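About Mengal

4 min read

Mengal is a shared workshop for home robotics builds, founded by Sidra Rana and Sohail Ansari. Members bring a household task; the workshop supplies simulation time, bench space and review. Every build is modeled before hardware is mounted.

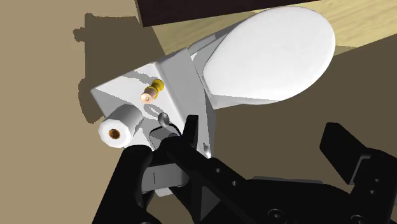
The current build, Ziromholm, covers reach and part handling in a small bathroom. Grasp points are set in simulation first – jaw opening, approach angle, clearance behind the part. Iqra Bangash maintains the part models. A grasp is released to the bench after 100 consecutive clean runs. The log holds 1,686 runs to date.

Arm placement is studied separately. A base on top of a cabinet keeps the floor clear but limits elbow travel near the wall. Small items on the toilet tank lid are approached from overhead with the fingers down. 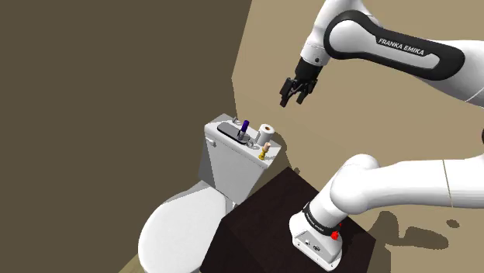

Joining

Intake opens each January. New members complete 3 supervised sessions with Yolanda Arboleda before working alone.

Related
Gridwood: cabinet mounting notes
Setting joint limits near walls

Contact | © Mengal | Back to top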